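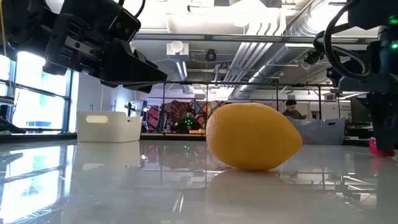 Page 2 of 13

Shiny table, produce, two arms: start over with a matte top?
Posted in Teleoperation & Demos

We're recording pick-and-place demos with two arms on a glossy white table. Lemon, peppers, two plastic bins, nothing exotic. The trained policy now reaches for the lemon's reflection with total conviction. It has never been so sure of anything. Do I cover the table and re-record, or keep the demos and add more? My boss has asked me this 6 times and I'm out of facial expressions.

dantas_bench
Keep them. Our first set at Elthorpe was all on a mirror finish and it was usable once we added variety. Before you record another lemon, check how often you moved the thing. If it sat near the middle in most of your episodes, the policy learned "go to the middle" and the reflection is getting blamed for it.
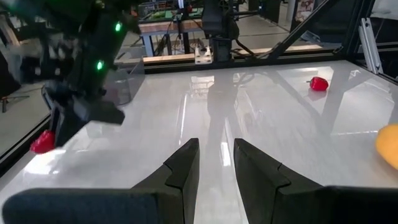

Put things near one arm, then way across the table, then off to the side where the wrist view only half gets them. Switch which arm does the picking too. And log your failed grasps under their own label. We threw ours out and spent most of March wishing we hadn't.

grolico_fan
matte contact paper. done. next

brevik_west
Contact paper works until you move the robot to somebody else's shiny table, and then you're back here posting on page 3. I'd do both: leave the gloss demos in, record a second batch on a dull surface, and hold out 2 object positions from each for testing. Change the daylight too if you have windows. Ours learned what noon looks like and was useless by four.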